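Work and Automation, Unit 9: The Part of the Job That's Left Over
Handout by Loredana Caputo

Okay, so last time we got as far as the Tarholm laundry and ran out of clock right when it was getting good. I've typed up what I had on the board plus the bits I rushed through, and I've put the reading at the end.

Quick recap for anyone who missed it. Tarholm does linens and staff uniforms for hotels. In January the company started trying out humanoid robots for folding and table work, and Margarida Caldeira spent 21 shifts following the people who worked next to them. She wasn't there to grade the robots. She wanted to know what the people did all day once a machine had moved in, and whether anyone had written it down. (Mostly no!)

What she found is the thing I want you to hang on to: a whole layer of small work shows up around the machine. Somebody shifts a table. Somebody minds the cables. Somebody stands close by and waits to see what the arms do next. Martim Nogueira, one of the folders she followed, called it "furniture duty," and I love that, because it sounds like nothing and it ate a big piece of his morning. His job title stayed the same. So did his pay grade – and we'll come back to that when we get to Bettencourt.
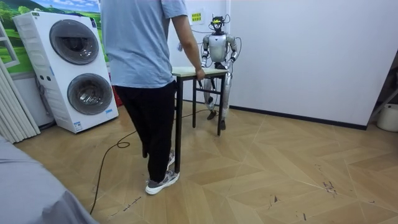

Unit 9, page 3

Look at the hand on the corner of the table. When I talk about "setup labor," I mean that kind of contact, a person and a piece of equipment and a machine all sharing a few feet of floor. Then look down at the cable crossing the planks near the person's feet and ask yourself whose job description covers it. In Margarida's notes the answer changed depending on who she asked.

Now, the argument we had in class. Ylva Berge's position is that setup labor is temporary, it shrinks as the machines get better, and we shouldn't build job grades around it. Consuelo Orozco says she's heard "temporary" before. She went through 487 shift reports from the Murnbridge plant and found the same little tasks coming up long after the trial period was over, usually filed under "other." I lean toward Consuelo, as you've probably guessed, but Ylva has a fair point about not freezing a job in place while it's still moving.

Words to know: setup labor, tending, deskilling, job grade. I'm not going to ask for textbook definitions. Just be able to use them about a workplace you know.

For next time, read the Dimport chapter up to the part on scheduling (skip the appendix, it's a slog) and write me a page on one task at a job you've had that never made it into the job description. Mine was unjamming the label printer – four years of it.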